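Workshop Tips: Getting Two Robot Arms to Put a Shirt on a Hanger

Filed under: Home builds, laundry, cables

If you have ever watched a pair of arms fold a dish towel and thought "right, laundry is solved," try a hanger. I did, and I have been happily stuck on it since April. A towel is flat and lies where you put it. A T-shirt on a hanger is a floppy tube with three extra holes, and the hanger wants to spin every time you let the cloth tug on it. It's a wonderful problem and I recommend it to anyone with two arms, a clothes rack and some patience!

What follows is what I wish I'd had on a sheet of paper when I started. Some of it comes from Jhun Cabrera and Hashini Sikder at our shared shop, Parkon, who have both built more grippers than I have and let me pester them.

Pick one hanger and stick with it for a month

Plastic, one piece, with a round neck. Wire hangers flex when you clamp them and velvet ones grab the cloth halfway in, so save those for later. I keep 26 identical ones in a bin, which sounds silly until you've cracked a few by closing the gripper too hard. Bright colors are a help to the camera too. If your shirts are mostly white, don't buy white hangers.

Start with big, tired shirts

An old cotton shirt with a stretched collar is your friend. The neck opening gives the hanger room to go in at an angle, and soft cotton doesn't spring back the way new cloth does. Wash it a few times with no softener. Softener makes the fabric slick, and my fingertips started losing the shoulder seam as soon as we changed detergent at home (took me a whole evening to work that one out).

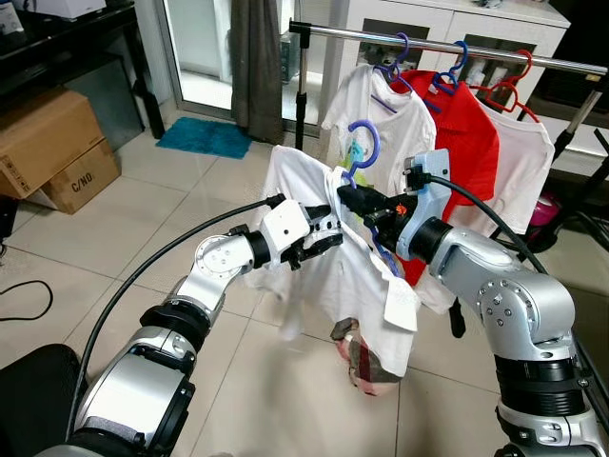 Clamp the neck of the hanger, just below the hook, and you've won half the battle. I began by grabbing the shoulder of the hanger, thinking it would be steadier, and all I got was a gripper that was in the way of the sleeve it was supposed to fill. With the right arm on the neck, the whole lower part can disappear inside the shirt and the hook stays up in the clear, ready for the rail. The left arm then has one job, which is to pinch the cloth near the shoulder seam and ease it along. Take the seam itself if you can reach it, as there's more thickness there to hold, and keep the pinch shallow or you'll catch the plastic through the fabric.

Don't pull hard on the cloth side. A little slack is fine. I set the left arm to stop and back off as soon as it feels resistance, then try again a bit higher. It looks like dithering, but it saves collars.

Cable slack, and then more cable slack

Every cable needs enough length for the worst pose, which is never the pose you had in mind when you cut it. Move each arm by hand through its full reach with the power off and watch the cable the entire time. Let it run along the outside of the arm in a long, easy loop. If it goes tight anywhere, start over with a longer one. Hook-and-loop straps beat zip ties for this, because you will be undoing them a lot.

Loose cable on the floor is another matter. Tape it down or run it along the wall. I stepped on mine, yanked a connector, and spent a Saturday with a soldering iron and a bad mood.

Fingertips

Plain hard plastic slides off cotton. I tried craft foam, bicycle inner tube and kitchen shelf liner, in that order. Inner tube won by a mile. Cut it a little long, rough up the back with sandpaper, and use contact cement. Press overnight in a clamp. Mine last two weeks of evening sessions before a corner lifts.

The rack

Put weight on the feet. A bag of sand on each side is plenty. A light rack scoots when the hook bumps the rail, and then every position you taught the arms is wrong. Once you have it where you want it, mark the feet with painter's tape. On tile you can also use the grout lines as a guide, which makes it quick to put things back after somebody mops.

Leave wide gaps on the rail in the beginning. Two shirts pressed together are a trap for a hook coming in from the front. Bring them closer only when the arms can hang one on an empty stretch ten times in a row.

Sunlight

Shiny arms, pale floors and a big window will fight your camera all afternoon. Pull the curtain. If you can't, work after dark with a lamp you control. Hashini records everything in the evening for this reason, and her footage looks far more even than mine.

Keep a log

Nothing fancy. Mine is a spiral notebook with the shirt, the hanger, what went wrong, and one word for my guess. I'm at 671 tries as of 15 November 2020, and 59 of the last batch got tossed for a slipped collar, so you know what I'm working on next.

One safety thing

Keep the stop button where your hand already is, and don't reach in to straighten a sleeve while the arms are live. I know. It's so tempting! Hit stop, fix the sleeve, start again.

Next up is a button-down, which Jhun says will take me until spring. If you've got one going already, write in and tell me what you do about the top button.

Nuwan Pathirana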